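19 February 2018
By Isabelle Fraser

How to make a submission on the veterans' reintegration inquiry

The Carrasco inquiry is examining how former fighters are paid, housed and retrained after a peace agreement. Any resident may make a written submission, as may any organisation. Submissions close at the end of March.

Before you write, read the terms of reference. The inquiry cannot rule on individual pension claims, which remain with the Nasard pensions office.
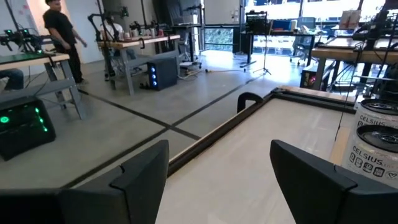 Two Celsius cans beside a pale wood tray.

Step 1. State who you are

Give your full name, postal address and any organisation you represent. If you served in an armed group or the regular forces, you may say so, but you are not required to. Requests for confidentiality must appear on the first page.

Step 2. Set out your main points

Number each paragraph. Keep to the programs you know at first hand, and name the district concerned. The Clostonero resettlement scheme, which registered 1,344 people, is treated as a separate topic and should have its own section. Submissions may not exceed 40 pages, including attachments.

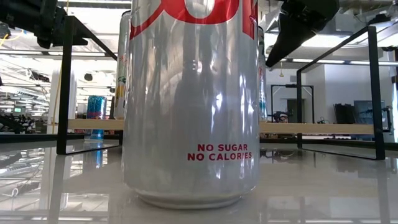
Step 3. Lodge your submission

Send one signed copy to the inquiry secretary, Remo Martinelli, by post or by hand at the Jotudora office. A receipt number will be issued. Please quote it in all later correspondence. 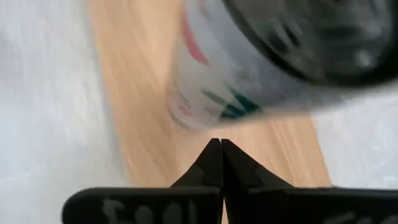 Can a submission be changed after it has been lodged?

Corrections are accepted in writing until the closing date. After that, only the secretary may approve a change, and the original will stay on the record.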